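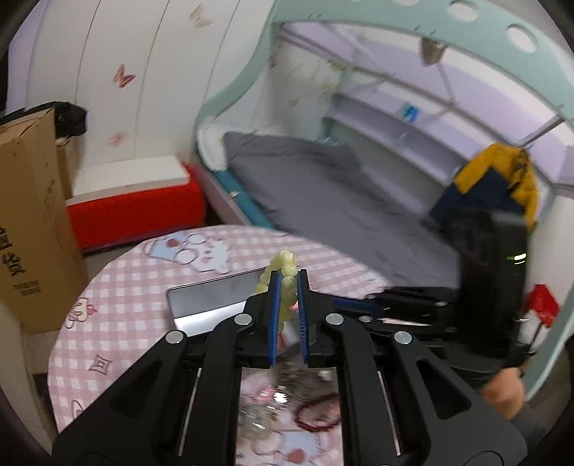 How to walk up to the old fort at Skakari (and get back down before dark)

Updated in July after my third go at it. Quick notes, because people keep emailing and I keep typing the same thing out. Route is from Plendov village. There is another way up from the reservoir side but I haven't done it, so don't ask me.

What you need

Proper shoes with grip. Two litres of water each, more in summer. Head torch even if you plan to be down by lunch. Long trousers – the thorn bushes on the middle section will have your shins otherwise. Some cash in small notes for the bus and the tea stall. Download the map before you leave, no signal past the second gate.

Step 1. Get to Plendov

First bus leaves the main stand at 5.40 in the morning. Get that one. The next is gone nine and you'll be climbing in full sun. Ask for the temple stop, not the village stop, it saves you a boring walk along the road. If you drive, park by the school wall and leave the gate clear.

Step 2. Temple to the first gate

Path starts behind the temple tank. Goes left round the fields, then into trees. Easy walking, a bit muddy after rain. There are white arrows painted on the rocks. Follow the white ones. The faded yellow ones are from an old race and go off to a quarry. I followed them the first time. Lost an hour.

First gate is mostly gone, just the two side towers and a bit of paving. Good place for breakfast.

Step 3. The steps

From the gate it's 600 metres of height to the top and most of it comes now. Rock-cut steps, worn in the middle, so keep to the edges where the stone is rougher. Some are knee high. Short legs will hate this. Go slow, stop at the bends, let people coming down go past on the wall side.

About halfway the steps stop and you get loose gravel. Worst bit of the whole day. Poles help here, if you have them. Stay off it completely in heavy rain, water comes straight down it.

Step 4. Second gate and the ridge

Second gate is the good one. Double bend in the approach, so anyone attacking had to turn side-on to the walls, and you can still see the sockets for the door beam. Look up as you go through – there's a slot over the passage, easy to miss.

After that the path runs along the ridge. Railing in places. Don't lean on it. The drop on the west is serious and the wind can be strong by mid morning. If you've got kids with you, hold hands here.

Step 5. Round the top

Allow 2 hours. Go clockwise, it's easier to find things that way:

Granary first. Roof gone, walls good. Watch for bees in the far corner.

Then the cisterns. There are 5 that still hold water, cut right into the rock. People do drink from the one nearest the shrine. I filter it. Don't wash anything in them please.

Then the hall foundations and the barracks, which is low walls in long grass. Poke ahead with a stick, there are snakes.

Last the north bastion. Best view, you can see the Brerkisow hills on a clear day and the river all the way to the bridge.

The guidebook that everyone carries is the Vidal one and its plan of the summit has the granary and the barracks swapped round. Savvas Fragkou wrote in to point this out and he's right, I went and checked. The history pages are fine. It says the lower wall was put up by a later governor to cover the spring, and the masonry does look different there – smaller blocks, more mortar.

Step 6. Coming down

Same way. Start down by two at the latest. The gravel takes longer going down than up, turn your feet sideways and take small steps. Knees will complain. Tea stall at the temple is usualy open till five and does fried snacks too.

Last bus back goes at 6.15 from the village stop, so not the one you got off at. Number 73, it says Skakari Road on the front. Be there early, it doesn't wait.

Staying overnight

Not allowed on top any more. There's a room at the temple guesthouse, bring your own sheet, ask at the office before dark. No hot water.

A few other things

Dogs: fine as far as the first gate. The high steps are hard on them.

Monsoon: lovely and green but the steps are like soap. Only go with someone who knows it.

Monkeys: at the second gate. Keep food zipped away, and dont carry a plastic bag in your hand, they'll have it.

Rubbish: there's no bin anywhere above the temple. Take it all back down.

Will add the reservoir route when I've done it, probably after the rains. If the bus times change befor then, drop me a line and I'll fix them on here.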